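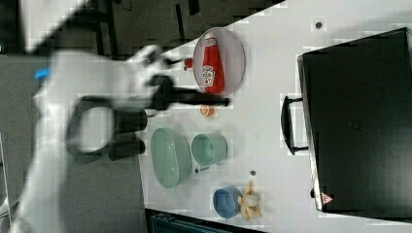
Zudholm > Working Groups > Automation > Minutes

Agenda | Minutes | Papers | Site visits | Contacts

Automation Working Group
Minutes of the March meeting, held on site at Ostum following the open day demonstration

Meeting opened 2:15 p.m. Quorum present. Minutes of the previous meeting were approved with one correction: under item 3, "supply pressure" should read "supply voltage".

1. Report on the demonstration

1.1 Members attended the morning session of the Ostum open day. The host gave a short safety talk, then ran the tabletop cell. It consists of a white arm with a black two-finger gripper working over a white table.

1.2 The objects on the table were household items: a plate with a ketchup bottle lying on it, bowls, a cup, a plush toy and a small orange piece, with a large black appliance at the side. Members agreed that the mix of rigid and soft items was a fair choice for a general handling demonstration. It does not represent the Zostititz packing line, where all items are boxed.

1.3 The host stated that the cell has logged 3000 pick attempts since January. The success rate was not available in writing. The host will supply it by object type.

1.4 Cycle time was quoted as 28 seconds per item, including the return move. The Zostititz line needs a shorter cycle. The host said that arm speed is limited by a software setting during public sessions and that the quoted figure was taken with the limit on.

1.5 One member asked how the gripper handles an item lying on its side on a plate, where the rim reduces finger clearance. The host replied that the approach angle is selected per item and that low, flat items remain the harder case. No data was given.

1.6 Noise was not measured. Members could hold a normal conversation next to the table during the run.

2. Suitability for Zostititz

2.1 Discussion followed on whether a comparable cell could be used for returns sorting – a lower-volume task than packing, with a wider range of items. The returns bench handles 200 items per shift at present.

2.2 It was noted that the returns bench has no fixed guarding and that the floor anchors were removed during the last layout change. Any trial would need a new risk assessment.

2.3 Agreed: packing is ruled out for this year. Returns sorting stays open pending the figures under 1.3.

3. Aliyu software license

3.1 The Aliyu scheduling package is due for renewal in June. The current license covers 4 seats, of which one is unused. Agreed to renew without change. The question of whether Aliyu can exchange job data with an arm controller was deferred.

4. Actions

4.1 Secretary to request pick results by object type and an unrestricted cycle time from Ostum.
4.2 Zostititz site to send a list of typical returned items, with dimensions and weights.
4.3 Safety lead to draft the scope of a risk assessment for the returns bench – draft only, no outside cost.

5. Other business

5.1 Travel claims for the visit are to be submitted on the new form. Parking at Ostum was free and should not be claimed.

Meeting closed 3:40 p.m. Next meeting in April at Zudholm, small conference room.

Contact the secretary | Copyright Zudholm Automation Working Group | Back to top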